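Stain Talk > Tablecloths and linens > White textured cloth, drinks on the table, help

birgit_k
Hello all, long-time reader and I think this is my fifth post, so be gentle! We've put a white cloth on the long table in the back room, one of those with a fine grid weave, and I love it to bits, but the boys will sit there with their drinks and I live in fear. It still has the fold creases in it too, big rectangles all the way across. Do I iron it, or leave it be? And what do you keep handy for spills? I paid 360 for the cloth and I'd like it to see out October.

Arnout M
Welcome back Birgit. Leave the creases, I say. Mine dropped out after a couple of washes and a night on the line, and ironing flattened the texture on the one I did before that. For spills, an old dark tea towel, always within reach. You blot, you don't rub, and you never have to look at the stain on the towel afterwards.

CharmaineT
Have to disagree with Arnout on the dark towel, sorry love! I had a navy one bleed onto a cream cloth and it was far worse than the cordial ever was. White towels only in this house, washed on their own, and a little cold water with dish soap for anything orange or red. I do agree about the creases though.

Arnout M
Fair enough, but a dark one that's been through the wash as often as mine has nothing left to bleed. Test it damp on a hankie first.

vusi_x
I'd be more worried about the bottle than the towel. Anything with a narrow neck and only a bit left in the bottom goes over the moment someone reaches across. Lids on, or stand it on a tray. My mum used a baking tray and her cloth lasted more than 5 Christmases.

birgit_k
Thank you all, what a kind lot you are! I'll try the hankie test tonight, and a tray is a grand idea, Vusi, I've one in the cupboard doing nothing.
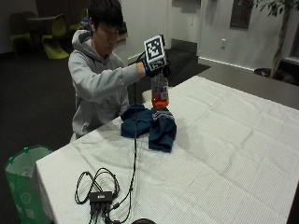 The white cloth, creases and all, with the teal one bunched up on top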